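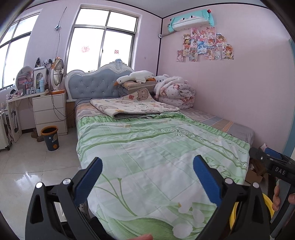

Notebook, Baronora bedroom work, December 2019. Rules for two-gripper collection on bedding, second revision. The old sheet from Mallico was written for tabletops and says very little about cloth. Starting state first: cover spread over the mattress, edge hanging down the side, spare blanket folded near the head, pillow against the headboard with the goose on it. Plush toys are not task objects and stay at the head end. Jaws open before recording begins. Tincuța wants the starting state written in words as well as kept as a still, and I agree.

Rules as agreed with Valentin and Yichen:

1. One operator, one gripper per hand. No handing a gripper over during a take.

2. Check the pads before each session. Ridges clean, no lint, pivot pins seated. A worn pad is replaced together with its partner.

3. Printed covers are allowed. Log the print, including any lettering and which way it faces, as the green letters on this one give a usable reference for rotation.
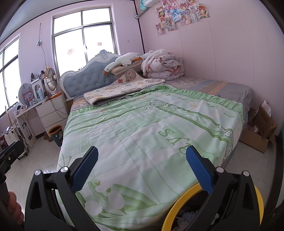 4. Cloth is gripped by a fold or an edge. Do not press the tips down into the mattress to pick up a flat layer. Hakim has bent one linkage that way already.

5. Keep the two grippers apart unless the task calls for both on the same piece. If they touch, mark the take and go on.

6. Small cloth items go near the middle of the cover, within reach of both hands. The pink one is placed bunched, with the blue patterned strip standing up behind it. Leave the bunch as it falls.

Limit per session is 1000 takes across all operators. Itard index stands at 1563, with 11 marked for contact under rule 5. Not yet checked against the Cârstea copy.
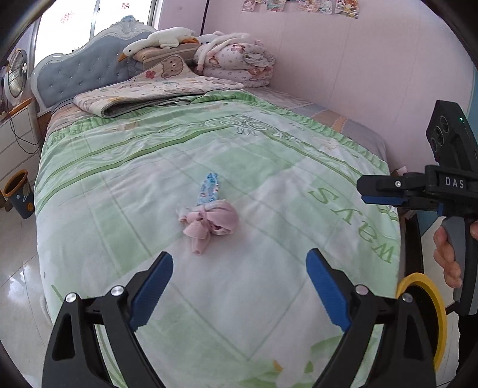 Does a marked take get deleted?

It stays in the index with its mark, and the reviewer decides. Operators do not delete anything.

Open: Maximiliano to propose wording for pad wear. Next revision in February.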